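Storing and Caring for Small Electronics at the Workbench
Household and Workshop Guidance, Zirnimora Residents' Resource Centre

Wireless earbuds and their charging cases are among the items most often mislaid in shared homes and workrooms. They are small, they look alike, and they are easily swept into a box with other things. The following guidance is issued to households and workshop users in Zirnimora and may be copied for use on noticeboards.

Preparing the surface

Choose a clear, pale tabletop where small parts will show up well. Move drinks, loose screws and adhesives to another surface before opening any case. Allow 15 minutes for the task and complete it in one sitting.

Checking each set

Open the lid fully and take out both earbuds. Lay them beside their own case and keep other sets closed until the first has been put away. Wipe the outside of each earbud with a soft, dry cloth. The mesh should be brushed gently with a dry, soft brush, held with the mesh facing downwards so that dust falls away from the opening. Water, household sprays and metal pins must not be used.

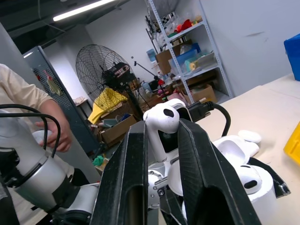
An open charging case on the table, with a single earbud beside it.

The inside of the case may be wiped with a dry cotton bud. Where a charging contact appears dull, consult the maker's instructions before attempting further cleaning. Return the earbuds to the case, close the lid and confirm that it stays shut.

Choosing a container

An open-fronted parts bin is well suited to this purpose. The contents can be seen without lifting anything down, and the lip at the front allows a case to be taken out with one hand. Bins of the stackable kind may be added to as needed. Users should observe the following points:

Keep one bin for one type of item.
Do not fill a bin above the level of its front lip.
Place cases in the bin closed.
Label cases that look the same with a small paper sticker on the base.

Large storage boxes should be kept for bulky articles. A charging case placed in a deep box will settle at the bottom and may be scratched by heavier contents. Fabric bags and rolled textiles are best stood or laid towards the back of the table, leaving the front free for sorting.

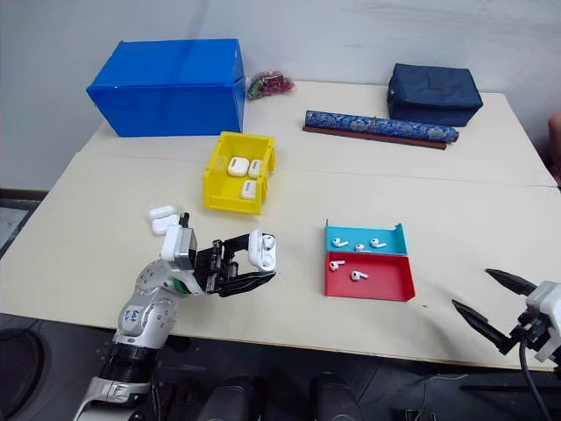

Charging cases in a yellow parts bin, with the blue storage box and fabric bag kept to the back of the table.

Cables and spare parts

Store charging cables in a separate bin, coiled loosely and fastened with a reusable tie. Spare ear tips should be kept in a small lidded tin. Damaged cases and swollen batteries must never be placed in household waste; the Nirnach recycling point accepts them at its side entrance until 5 p.m.

Review the contents of each bin every January.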